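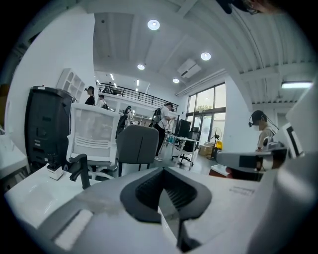 1/ A thread about Teresa Sobczak and why she left the tag team division of Flerkia Wrestling. Many people asked me after the March show in Stullo, so I try to put everything in order.

2/ For those who are new: Teresa and Ningsih Sumampouw were together as a team for 5 years. They held the tag belts 2 times. The second reign was 91 days and it ended in Prunley, in a match which I still consider the best one this company has given us.

3/ The official statement was very short. It said that Teresa "will compete as a singles wrestler from now on" and it wished her good luck. There was not a word about Ningsih in it, and from this all the rumors started.

4/ The first rumor says they had a fight backstage. I did not find any person who saw it. Ningsih was at ringside in Stullo, in the second row, in normal clothes, and she was clapping when Teresa came out. You can see it on the stream a little before 9 pm.

5/ The second rumor is about the knee of Ningsih. This one is true, at least in part. She told it herself on the podcast of Nikola Śliwiński. She has pain since the ladder match and the doctor asked her to rest. She did not say the word surgery. Please do not write that she said it.

6/ On the same podcast Nikola asked her if the team is finished. Her answer was: "Ask me when I can run down the stairs." I listened to it three times and I don't hear anger there. She is laughing when she says it.

7/ Now the match itself. Teresa against Dağdelen, 14 minutes. I was worried because Dağdelen is so much taller and she likes to work slowly. But Teresa attacked the left arm from the first bell and she stayed with the arm until the end. It was a very patient match.

8/ The finish I did not like. The referee was looking at the manager for too long, and everybody in the hall could see what was coming. Dağdelen won with her feet on the ropes. It is an old trick, okay, but for a first singles match I wanted a clean result, even if Teresa must lose it.

9/ Small detail for the fans of the old team: Teresa had the green boots, the ones from Prunley. The jacket is new. The entrance music is also new and it is, sorry, not good. It sounds like a telephone when you wait for the bank.

10/ Eugeniusz Nowakowski, who makes the matches, was asked about plans for her after the show. He talked only about the next title match and he left quickly. So I can't tell you more, and I think the accounts which "know" already are guessing.

11/ My own guess, and it's only a guess: they will keep her with Dağdelen for one more match, maybe with a stipulation. Then Ningsih comes back, and we will see on which side she stands. I hope not against Teresa. I am too old for this.

12/ Correction to post 7: Bogumił Kozłowski wrote to me that it was the right arm. I watched again and he is correct. Thank you Bogumił. The left arm was in the semi-final of last year, I mixed the two matches.

13/ If somebody has a better recording of the entrance, please send it to me. In mine a man with a big flag is standing in front of everything.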